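FOR IMMEDIATE RELEASE

Clisbridge Observatory opens teaching telescope to county schools

Clisbridge, February - The Clisbridge Observatory Trust has opened its second telescope to public schools across the county, free of charge, starting this month. Bookings open now. First sessions already filled.

The instrument, a 5-inch refractor on a motorized mount, sits in the small dome on the north side of the Ansari building. Teachers run it over the web from their own classroom. No travel, no late buses, no permission slips for a night out on the hill.

"We had kids writing to us for years asking to look through the thing," said Mojtaba Hosseinzadeh, education lead at the Trust. "Hard to say yes when the drive is two hours each way and it clouds over half the time. Now a class picks a target in the morning, we queue it, and the pictures are there when they come in the next day."

A trial ran last school year with 2 middle schools in the Clillon district. Students put in 302 requests. Of those, 146 were observed before the summer break, the rest lost to weather or to targets that were below the horizon (Jupiter was the usual culprit). The Trust has since added a visibility checker to the request form, so a class finds out right away if its target is up.

What schools get

Each school gets one account, a block of observing time every month, and a set of lesson plans for grades 6 through 10. Lessons cover the Moon's craters, the moons of Jupiter, variable stars and basic color imaging. Files come in a format that opens on any classroom laptop. Nothing to install.

Teachers new to astronomy can join a short online training, 4:00 p.m., repeated through the month. Same content every time so only need to come once. Recording goes up afterward for those who cant make it.

Students who want to go further can enter their brightness measurements in the Trust's shared variable star log. Entries are checked by staff before they go in. School name is listed with each one, student names are not.
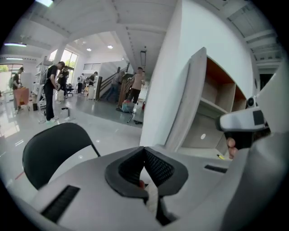

Who is paying

The program is funded for its first two years by Troltach, the optics supplier based in Clillon. Troltach also provided the camera and filter set now on the telescope. The Trust pays for staff time and upkeep on the dome. Schools pay nothing and are not asked to sign up for anything else.

"Light pollution is bad enough now that plenty of our students have never seen the Milky Way," Hosseinzadeh said. "A telescope on a screen doesn't fix that. But they ask better questions after they've used one, and some of them nag their parents into driving up for the open nights."

Open nights carry on as before at the main dome, weather permitting. Check the sky status line before setting out - it is updated at 5 p.m.

How to apply

Any public school in the county can apply. Forms are on the Trust website under Schools. A teacher and a principal both need to sign. Applications are handled in the order they arrive and schools recieve a reply by email. Home school groups and libraries: please hold off for now, a seperate form is coming.

Media

Sample student images of the Moon and the Orion Nebula are available on request, credit to the Clisbridge Observatory Trust. Reporters who want to sit in on a training session or visit the dome should write to the press desk first, daytime visits only. Interviews with Mojtaba Hosseinzadeh can be set up by phone or video.

About the Clisbridge Observatory Trust

The Trust is a nonprofit that runs two telescopes, a lecture program and public viewing on the Clisbridge site.

Contact: Press desk, Clisbridge Observatory Trust, Ansari building

###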